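老小区雨污分流改造，透水铺装到底靠不靠谱？
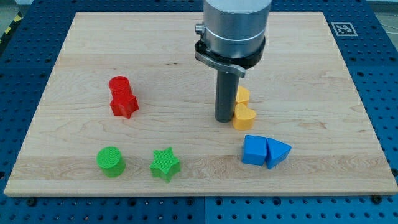 木板与蓝色金属台面，板面木纹清晰

发帖人：北岸看水
我们小区9月开始要动地下管网，设计单位是Jimetti，方案贴在楼道里已经一阵子了。内容大致是把合流管拆成雨水、污水两套，东侧停车区全换成透水砖，下面做碎石蓄水层，再加一个调蓄池。说是做完以后按重现期标准“基本不积水”。
我对“基本”两个字有意见。方案说明书一共102页，我翻完了，讲景观效果图的部分比讲水力计算的还多。计算那一章只有结论表，没有边界条件，下游市政管的水位取的是多少也没写。我们这片积水最厉害的那几次，都是下游顶托，雨水口往外冒。这种情况下你上面铺什么砖有用？
有做过类似项目的请说说。

回帖：老井盖
先问一句，你们的土是什么土？黏土的话透水铺装底下那层蓄满就完了，还得靠排水盲管往外走，最后又回到那根管子。
我在Nundby那个片区干过两年养护，透水砖第一年确实好看，水一泼就没了。第二年开始不行，缝里全是泥和落叶渣。

回帖：北岸看水
地勘摘要里写的是粉质黏土，渗透系数给了个范围，范围上下差了两个数量级。我问过现场的人，说“设计已经综合考虑”。怎么综合的不肯讲。

回帖：Pascual Lagos
我替设计说两句，我自己就是画图的，不在Jimetti。
一，公示文本不放完整计算书很常见，不代表没算。你可以书面申请查阅，要模型报告，别要“计算过程”，要后者他们给你一页公式就打发了。
二，透水铺装本来就不是用来对付大暴雨的，它管的是小雨和初期径流。真正扛峰值的是调蓄池和管径。拿下游顶托去否定铺装，有点打错靶子。
三，堵塞是养护问题。高压冲洗加抽吸，按时做，能恢复不少。

回帖：老井盖
“按时做”三个字值多少钱你们画图的算过没有？Nundby当时配了一台抽吸车，八个小区轮着用，轮到我们的时候滤芯是坏的。竣工验收那天测渗透速率，测点是施工方自己挑的。我不是说技术不行，我是说这套东西离了养护预算就是普通砖，还比普通砖容易碎。

回帖：Pascual Lagos
测点自己挑这个我没法辩护，规矩上应该由监理随机定。你们可以在验收条件里提。

回帖：三号楼东单元
插一句，楼主你只盯着砖，我更担心污水那根。我们楼的阳台洗衣机全接在雨落管上，外头分得再干净，洗衣水照样进雨水管，最后排到河里。方案里有没有说立管改不改？

回帖：北岸看水
说了，原话是“结合住户意愿逐步实施”。我的理解就是不改。
附件里有个表，全小区47根外立管，列入本期改造的一根都没有。

回帖：三号楼东单元
那还叫什么雨污分流。

回帖：沟渠爱好者
我不同意楼上。先把外面两套管做好，立管以后再接，顺序上没毛病。反过来先改立管，外面还是一根合流，改了也白改。哪有一步到位的，入户施工谈一户就要磨半个月。
我们那边（Jara镇）就是这么分两期做的，二期拖是拖了，最后也接上了。

回帖：老井盖
拖了多久？

回帖：沟渠爱好者
四年多。

回帖：老井盖
四年多的洗衣粉水。行吧。

回帖：北岸看水
回Lagos：打错靶子这点我接受一半。铺装不管大雨我知道，可公示文本里的收益那一栏，把“消除积水点”记在铺装名下了，钱也主要花在那儿。调蓄池反而从初稿缩过一次，现在有效容积写的是66立方米。你按你的经验看，这个数在一个有地下车库的小区里够干什么？

回帖：Pascual Lagos
光看容积没法判断，要看汇水面积、放空时间和出口怎么控制。但如果你说的顶托属实，出口有没有拍门或者泵，比池子大小要紧。没有的话，河水或者市政管里的水会先把池子灌满，雨还没下大，池子已经没了。
你查一下图里排出口那个节点，看标高和阀件。

回帖：北岸看水
查了。平面图上出口画了个圆圈，标注“详见大样”，大样图没有公示。

回帖：三号楼东单元
经典。

回帖：沟渠爱好者
也不用凡事往坏处想吧。缺一张大样而已，打个电话要就是了。总比我们以前连图都不贴强。

回帖：北岸看水
电话打过，让我找总包Doda，Doda让我找设计，设计让我去居委会登记。登记表上“诉求类型”只有噪音、停车、绿化三项，我勾了绿化。

回帖：修泵的
潜水路过，说个实际的。就算有泵，也请问清楚几样：双电源还是单电源，控制柜装在地面还是坑里，备用泵是不是真的轮换运行。我见过控制柜装在池子旁边负一层的，水一上来先淹柜子。泵的曲线再漂亮，没电它就是块铁。
另外拍门也会卡，树枝、塑料袋夹在里面关不严，汛前必须有人下去看。

回帖：Pascual Lagos
同意，柜子位置这条务必问。

回帖：老井盖
难得跟画图的意见一致。楼主你把问题列成书面的，要盖章回复，口头答应的一律当没听见。

回帖：北岸看水
我拟了几条，大家看看还缺什么：
下游水位边界取值及依据
排出口标高、是否设拍门或泵
控制柜安装高程
铺装验收测点由谁选定
养护单位、频次、费用从哪里出
47根立管的改造期限，要写年份

回帖：沟渠爱好者
最后一条估计没人敢写年份。其他可以。

回帖：三号楼东单元
加一条，施工期间临时排水怎么弄。9月还有台风雨，路面全挖开，旧管又断了，那时候下一场怎么办。隔壁小区施工的时候一楼进过水，赔偿扯到现在。

回帖：北岸看水
加上了。明天上午十点去递，收到回执再来更新。

回帖：老井盖
回执记得拍照。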